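Course Handout 4
Receiving, Sorting and Storing Small Parts
Stores and Inventory Practice, Level 1
Issued 2022-02-04
Course leader: Tomoyo Imai

4.1 Scope of this unit

Unit 4 follows a part from the receiving bench to its storage location. Students should have completed the Unit 3 reading on purchase orders and delivery notes. Packing for outbound shipment belongs to Unit 6 and will not be examined in March.

4.2 The receiving check

Every delivery is checked against two papers: the purchase order held by the store and the delivery note supplied with the goods. The part number, the quantity and the unit of issue must agree on both. The unit of issue is the most common source of error at this level. A line reading "200" may mean 200 single screws or 200 boxes, and the difference may not be noticed until the shelf runs out.

Where the papers disagree, the goods are placed on hold and a discrepancy slip is raised. Goods on hold are not to be issued, even at the request of a supervisor, until the slip has been signed off.

4.3 Sorting at the bench

Mixed deliveries are sorted by part number first and by batch second. Batches of the same part are kept apart until the batch number has been entered in the stock record. Containers used during sorting are temporary – they carry a bench label, never a shelf label.

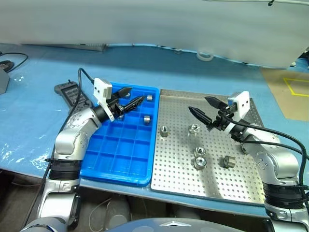 Once sorting is complete, the clerk counts each part and enters the result before looking at the expected figure. This is known as a blind count. Clerks who see the expected figure first tend to confirm it.

4.4 Worked case: the Kovgate store

The Kovgate store recorded 2333 hinge pins under a single part number. A shelf count found 977 in the main location. The remaining 1356 were traced to a second location opened during a busy period and never entered in the record. No stock had been lost, but a replacement order had already been placed with Fleury.

Jinlong Mao, who prepared this case, draws attention to the date of the last full count. The store had set a limit of 90 days between counts for fast-moving parts, and that limit had passed.

4.5 Terms to learn

Bin location: the shelf address at which a part is held.
Cycle count: a planned count of part of the stock, carried out while the store remains open.
Discrepancy slip: the form raised when goods and papers do not agree.

4.6 Preparation for the next class

Read the Kovgate case again and draft the discrepancy slip that should have been raised. One page is sufficient. Bring a printed copy – slips sent by e-mail will not be marked.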